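Three weeks in with the Trumix trial and I promised you all an update, so sorry for the wait!

It's a simulator kit for two-armed robots, and I've grown very fond of it – the drawer task especially, which I've run 87 times now.

Setting up took me 40 minutes with a pot of tea. Radymyr was quicker, of course. 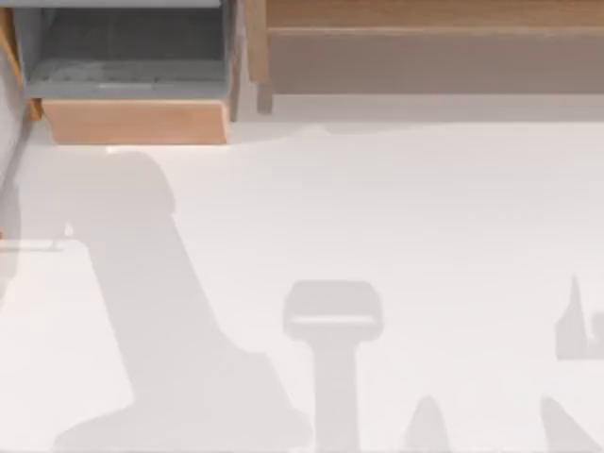
Drorik Robotics Club
Drawer open, and both arms showing only as shadows on the white. I do love how soft the shadows are – lovely work, Trumix people!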